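Descaling a pod machine with really hard water — how often, and with what?

Posted by ikaris_kitchen in Small Appliances, 201 views

Hi all, hoping somebody here has dealt with this. We moved out to Pindar in July and we're on bore water now, which is lovely for the veggie patch and terrible for everything with a heating element. The kettle went crusty in a fortnight. Now the pod coffee machine has started giving me half a cup with a lot of grunting and wheezing, and the coffee tastes a bit like a wet footpath.

I've run one lot of white vinegar through it and it improved for maybe four cups, then went straight back to sulking. I don't want to buy a new one if I can help it (I've already replaced the shower head and a tap cartridge since the move!). What do people use out here, and how often? Also, is a jug filter worth the bother or is that just another thing to clean?
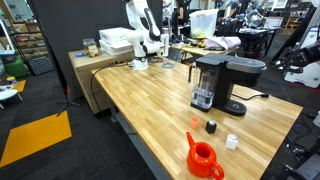

Coffee maker on the bench with the tank to the left.

The vinegar smell hung about for days, by the way, so if there's something less pongy I'm all ears. Oh, and my partner reckons boiling the water first gets rid of the scale. True or old wives' tale?

monti_mum
Reply, 20 people found this helpful

Same water, same problem, different appliance every month. I gave up on vinegar ages ago and went to citric acid from the baking aisle. It's cheap, it doesn't stink, and a box of it does the kettle and the iron as well. Follow the amounts on the packet and check your machine's manual before you put it in, as some makers only want you using their own descaler.

My routine goes like this:

1. Take out any filter cartridge and empty the tank. Fill it with your citric acid mix and make sure every last grain has dissolved.

2. Run cups of it through with no pod in, biggest cup size, into a mug you don't mind. When you're halfway down the tank, switch off and go and do something else for 50 minutes. This rest is what you probably skipped with the vinegar.

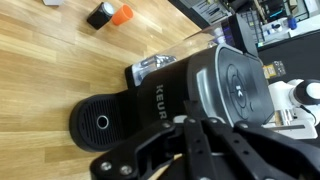

3. Run the rest through, rinse the tank properly, then do at least two full tanks of plain water. Taste the last cup. If it's sour, do another.

4. While it's unplugged and cooled down, clean the needle that pokes the pod. Old grounds get jammed up in there and you end up with half cups that have nothing to do with scale. Straightened paperclip, gentle wiggle, mind your fingers — that needle is sharp.
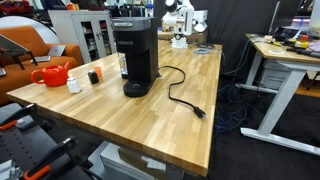
5. Write the date on a bit of masking tape and stick it under the tank. I do mine every 29 days because that's how my calendar app decided to repeat it and I've never fixed it.

On boiling: your partner is half right. It drops some of the hardness out, and you'll see it as the white muck in the kettle, but then you've just moved the job to the kettle. The kettle is easier to clean though, so there's that.

drodar_dave
Reply, 3 people found this helpful

just use rainwater mate

pindar_local
Reply, 11 people found this helpful

Dave's not wrong, if you've got a tank and you trust what's in it. We drink ours, but we've got a first flush diverter and we keep the gutters clear. If you haven't had yours checked I'd stick to filtered.

The jug filter question depends on the cartridge. The plain charcoal ones do a nice job on taste and next to nothing for scale, so you need one that says it reduces hardness on the box. Ours lasts nowhere near as long as they promise on this water, but it has stretched the descaling out to every second month, and the tea is a lot nicer too.
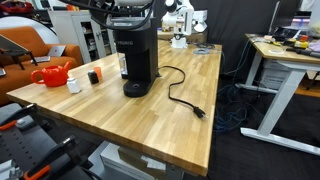 Don't leave water sitting in the machine when you go away either. We came home from a fortnight at the coast once and the tank had a white tide line I had to soak off overnight. Tip it out, leave the lid ajar and let it dry. And if it's still wheezing after a proper citric acid go and a needle clean, it might be the pump, in which case I'd ring the maker before opening anything up. Have you still got the receipt?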